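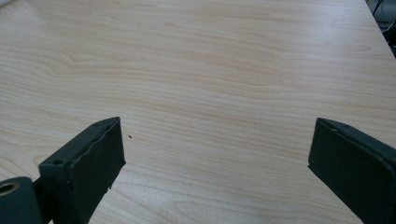

**Gultent** is an open-source software toolkit for recording, cleaning and replaying hand-held gripper demonstrations. It takes the raw streams from one or two hand-held grippers and a head camera, lines them up in time, works out where each gripper was in space, and writes the result in a form that a learned control policy can train on. Development began at the Clinudness lab as a pair of scripts for merging video files, and the toolkit has since grown into a full pipeline with its own viewer, planner and test suite.

The name covers three programs that share a common file format: the recorder, the tracker (called Ogura) and the segmenter. Each can be run alone, and many users only ever install the first two.

## Recording

A session is made up of episodes, each one a single attempt at a task. The recorder starts every stream from the same clock and keeps checking the drift between them while the operator works. If any two streams slip by more than 29 milliseconds, the episode is flagged on the spot – a small feature, but a wonderful one for anybody who has lost an afternoon of good demonstrations to one slow camera!

Two-handed recording was added in version 2. The hands are stored as separate tracks with a shared timeline, so a policy can be trained on one hand, the other, or both together. 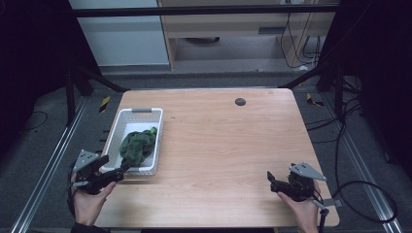 *Two-handed recording at a table: one gripper holds the edge of a green cloth at the rim of a basket, while the other is open and empty.*

## Tracking

Ogura estimates the position and tilt of each gripper from its own wrist view, combined with motion sensor readings. It picks out small, stable details in the background and follows them from one image to the next. Rich backgrounds are easy. Plain tabletops are where the clever part of the software shows itself, as there may be little to hold on to apart from the pattern of the wood and a patch of glare that slides around whenever the camera moves.
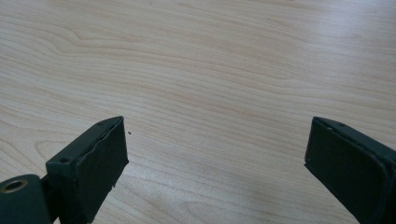
Early releases treated glare as a feature and happily tracked it, which sent the estimated path drifting off sideways. The current version scores every candidate point by how well its motion agrees with the motion sensor and drops the ones that disagree. It also masks out the gripper fingers, which stay nearly fixed in the view while everything else moves. The mask is made once per gripper, during calibration, and redrawn for different finger openings.

Finger opening is itself a tracked value. Ogura reads it from the images, so a gripper needs no encoder at the joint. The readings are smoothed over a short window, and users working on fast tasks often turn the smoothing down.

## Segmentation

The segmenter cuts each episode into phases such as reach, grasp, lift and release. Cuts are suggested by changes in finger opening and gripper speed, then checked by a person in the viewer. Soft items are the hardest case and the most fun to watch. A rigid block is either held or it isn't, but a plush toy folds, sags and hides the fingertips, and its outline may change completely between one moment and the next.
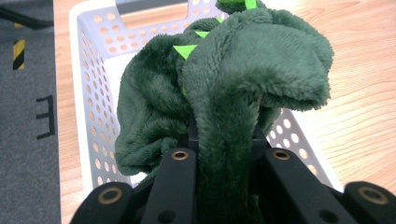 For this reason the grasp label can be set by hand and locked, so that later automatic passes leave it alone. A second label, "contact uncertain", lets annotators mark spans in which they can't tell whether the fingers are touching the item. Training code can skip those spans or give them less weight.

## Replay and planning

Before a recorded path is sent to an arm, the Grutberg planner checks it for reach, joint limits and collisions. Paths that fail are either shifted as a whole or slowed down near the trouble spot, and every change is written to a log beside the episode. The standard test set holds 600 episodes, and each release is replayed against all of them in simulation.

## Limitations

Gultent supports at most 3 cameras per session. Ogura can lose its position when a wrist view is fully covered by cloth, in which case it falls back on the motion sensor until the background returns. Support for grippers with more than one moving joint per finger is planned.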